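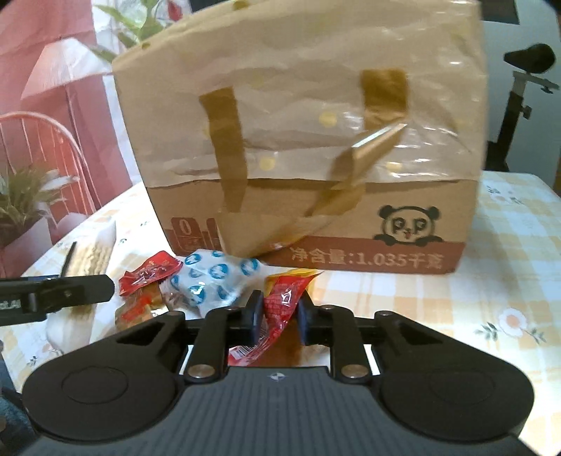 A red snack packet held between the fingers of a hand-held gripper, with more snacks on the table beside a carton.

Packers at the Kisus snack warehouse in Turkthorpe will spend part of each shift from November teaching a machine to do their picking, under a plan that managers say will not cost anyone their job.

The firm, which makes up mixed boxes of imported sweets and savouries, employs 142 people at the site. Under the scheme, 12 of them will put down their usual work for three hours a shift and move packets with hand-held grippers fitted with cameras. The recordings go to Pundero, the supplier, which wants 3000 of them before it will set a date for putting a robot arm on the line.

Kisus says the arm would take over the dullest part of the job and leave staff to check boxes and deal with returns. It has not said how many checkers it would need. Nor has it put its promise on jobs in writing, though it was asked to do so at a staff meeting last month.

Carter Vachon, who has packed at Turkthorpe for nine years and speaks for the day shift, is not persuaded. "They tell us it's only the boring bit," he said. "The boring bit is what most of us are paid for. If you take it away I'd like to see what's left, on paper, with hours next to it."

He also questioned the pay. Those using the grippers get their normal hourly rate but lose the bonus for boxes packed, as nothing they pick up goes to a customer. Kisus said it was "looking at" a top-up payment. It gave no figure.

Small crinkly packets are awkward things to pick up, and packers doubt that an arm will cope with a mixed box at the speed the line runs now. A trial of a sorting belt from another supplier, Rajput, was dropped after one winter – staff spent much of it clearing jams by hand, and the belt is still parked behind the loading bay.

Pundero said its approach was different, as the machine would learn from people who already knew the work. It would not say who owns the recordings once they leave the site, or whether they could be used to train arms sold to other warehouses.

Staff have been told they can refuse to take part. Those who do will stay on the line at their present targets, which Kisus says it has no plans to lower while the others are away.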